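Chapter 4
Setting Out Food: Portions, Platters and the Space Between Them
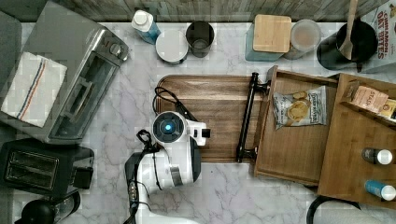
Figure 4.1 A dark serving tray with rounded corners beside a lighter wooden box tray holding a bag with round golden crackers pictured on it.

I learned to cater by running out of things. My first paid job was an afternoon tea in October for the Berkcombe library, 102 guests, and I had cut every sandwich into lovely neat fingers and then put the whole lot out at once. By twenty past three the egg was gone, the cucumber had curled at the corners, and I was in the back kitchen buttering somebody else's bread with a soup spoon. (The scones were fine. Scones are always fine.)

So this chapter is about the bit between cooking the food and people eating it. Chapter 3 dealt with quantities on paper, and I hope you still have your worksheet, because you'll need the totals again in a minute. Now we have to get all of it onto trays and boards and bowls, and onto a bench or table that is nearly always smaller than you were told.

Let's start with the serving surface itself. I use three sorts: flat boards, shallow trays and anything with raised sides. Flat boards are gorgeous for cheese and hopeless for grapes, which roll. Shallow trays suit most finger food and can be carried through a crowd. Raised sides are what you want for crackers, bread rolls, wrapped sweets and whatever else likes to travel! Colour matters a bit too. Pale food looks washed out on a pale tray, so I keep a couple of dark ones for soft cheeses and anything with pastry.

Then there's handles. Pick up your tray fully loaded before the day, walk to the door and back, and see how your wrists feel. I once bought six very handsome trays from Makris, a kitchen supplier near my place, and every one of them had handles too narrow for my fingers once I had oven gloves on. They now live under pot plants.

A word on stone and stone-look benches, as you'll meet plenty of them in hired kitchens. They're cool, so pastry and butter behave nicely on them, but a smooth-bottomed tray will slide if there's any water about. A damp tea towel folded flat underneath fixes it. Wring it out well first or you'll have a puddle.

Now for portions. A good working serve of crackers for a grazing table is five a head if there's bread as well and eight if there isn't. For our Unenness case study, which runs right through this chapter, we have 234 guests and bread on every table, so you can do that sum yourself and then add a bit for breakages. I'd round up to some 1,000 and wouldn't argue with anyone who bought more. Dips are trickier. People take much more dip than they think they do, and I'll show you the spoon test in section 4.3.

Keep spare packets closed until you need them. Crackers go soft surprisingly fast in a humid hall, and an opened bag clipped with a peg is only good for the next top-up or two.

You'll also meet the Dinow method in section 4.2, a way of dividing a table into zones so the queue doesn't knot up at the cheese. I was pretty sceptical when I first tried it, at a wedding for 500, and I've used it at every big job since.

Before you read on, find a tray at home and fill it with whatever is in your cupboard. Leave a finger's width of bare tray around the outside. Then take a third of the food off again, put it aside for topping up, and have a look at what's left. Make a note of how it looks and keep it handy for section 4.1, where we'll work out how often that tray needs filling.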